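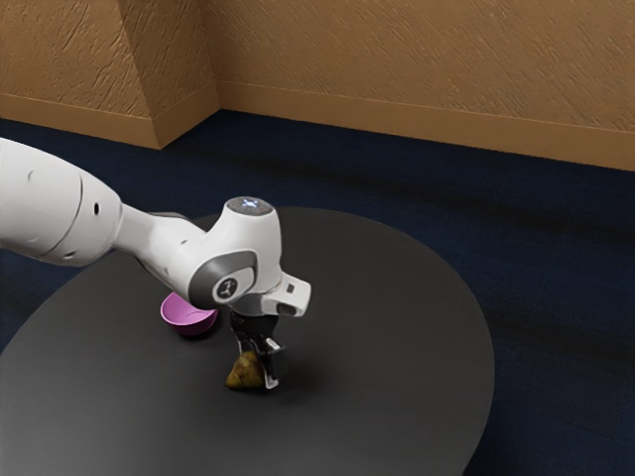

Flotatel Retail Training
Vape Shop Products, Unit 6: Coils, wicks and liquid thickness
Handout for the session of 13/02/2026

Bring this handout to the counter practice. Unit 6 follows on from the unit on nicotine strength, and you should have finished the reading for that one. Flavour families are left for the April block.

What the coil does

A coil is a piece of resistance wire or mesh in contact with a wick, usually cotton. The battery heats the metal and the metal heats the liquid held in the cotton. Liquid in the tank then moves into the cotton to replace what has gone. If it moves too slowly, the cotton dries out and scorches, and the customer gets a harsh burnt taste. If it moves too fast, the coil floods, and the customer gets gurgling, spitting or liquid in the mouthpiece.

Most complaints that come over the counter are one or the other. Learn to tell them apart before you open anything up. Ask what it tastes like, what it sounds like and where the liquid is ending up.

PG and VG

Nearly all e-liquid is a mix of propylene glycol (PG) and vegetable glycerine (VG), plus flavouring and, in most bottles, nicotine. PG is thin and carries flavour well. It gives more of a catch in the throat. VG is thick, slightly sweet, and makes a denser cloud. The ratio is printed on the label, and a good deal of this unit comes down to reading it.

An even mix suits small pods and higher resistance coils. The feed holes on these are narrow and a thick liquid won't get through them quickly enough. High VG liquid suits lower resistance coils with wide feed holes and a lot of cotton. Thin liquid in that kind of coil tends to leak.

Cold makes all of this worse. A bottle left in a car overnight in winter pours much more slowly than the same bottle at room temperature, and a high VG liquid that was fine in the fall may start to give dry hits. Suggest the customer keep it in an inside pocket.

Resistance

Resistance is given in ohms and is marked on the side or base of the coil. Lower resistance draws more current from the battery, makes more heat and goes through more liquid. The maker also gives a wattage range. Start at the bottom of the range and go up until the customer likes it.

Worked case A: the Farkell pod

The Farkell is a small pod kit for mouth-to-lung use. A customer has bought a 30 ml bottle of high VG dessert liquid and finds every third or fourth puff tastes burnt. The pod is new. The wattage on this kit is fixed, so there is nothing to turn down.

The liquid is too thick for the pod. Offer the same flavour in an even mix if Harb stocks it. The scorched pod should be replaced, as the taste won't wash out of the cotton. The customer can keep the thick liquid for a bigger tank. Do not suggest thinning it at home.

Worked case B: the Hakgate tank

The Hakgate is a sub-ohm tank with wide feed holes. A customer has it on a device with a single 3,000 mAh cell and has filled it with thin, even-mix liquid at 6 mg/ml. It leaks from the airflow ring and feels too strong.

Both problems have the same source. The tank is made for thick liquid, and it puts out far more vapour per puff than a pod does, so the same strength on the label delivers more nicotine. Move the customer to a high VG liquid at a lower strength. Check the O-rings while the tank is empty. A nicked ring will leak with any liquid.
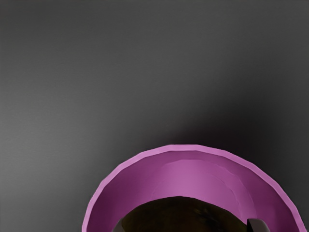 Bowl on a dark grey surface. Computer-rendered image.

Priming a new coil

Put a few drops on any cotton you can see through the feed holes, and one or two down the centre. Fit the coil, fill the tank, close it, and let it stand upright. Ten minutes is enough for most coils. Thick liquid may need longer. The customer should then take a few gentle puffs at low power.

Pods with a built-in coil can't be primed by hand. Fill and wait.

When to change a coil

Go by taste. There is no fixed number of days, and you shouldn't promise one. Signs to ask about:

- flavour has gone dull or slightly bitter
- liquid in the tank has darkened well beyond its colour in the bottle
- burnt taste that stays after a refill and a rest
- gurgling that comes back after the centre tube has been cleared

Sweetened liquids leave a dark crust on the wire and shorten coil life. Custards, caramels and most bakery flavours fall in this group. Tell the customer at the time of sale. It saves an argument later about a faulty pack.

Counter practice

Work in groups of 2. One person takes the customer's part and picks a complaint from the cards. The other asks questions, names the likely fault and says what should be changed first. Swap after each card. Use the Harb return sheet to write down:

the device and coil fitted
the PG/VG ratio and strength on the bottle
the wattage, if it can be set
what you changed and why

Age checks apply in practice as they do in the shop. If you forget to ask, start the card again.

Reading before next session: the battery care pages in the Flotatel binder, including the part on damaged wraps. Bring one empty bottle with the label still on it.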